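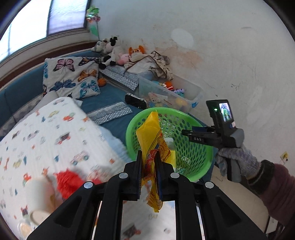

Fig. 1. Yellow packet at the green basket, printed blanket below.

Home Organization Basics, Handout 4: The Soft-Seat Pickup
Last updated May 20, 2024

Okay, so last week we did kitchen counters and I ran over (sorry!). Today it's the place where I lose the most stuff in my own house: the seat. Sofa, bench, window cushion, whatever you've got. Blankets land on it, toys land on the blankets, and then the snack wrappers slide down in between.

My routine is trash first, toys second, fabric last. Take the basket TO the mess and set it right on the cushion. A light plastic one with holes is great for this, and I like a bright color so the kids can spot it. Wrappers, cups, lids and empty containers all go in, and don't stop to sort yet! 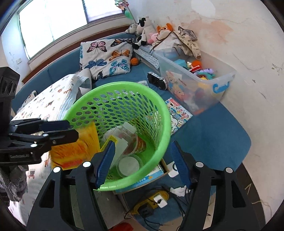
Then toys. One clear box with handles does the job for most families, and it can live at the end of the seat. Little cars and small balls go in any old way, but sticker sheets I keep flat in a folder, or they curl. Pillows and blankets get shaken out and folded once everything else is gone.

For next time: read Waltraud Grabner's chapter on shared rooms (the Trekerwood packet, starting on p. 257) and try the pickup at home once. Mikkel has spare packets if yours went missing.

Contact: Mikkel Þrastardóttir, Jakstead Evening Classes | Back to top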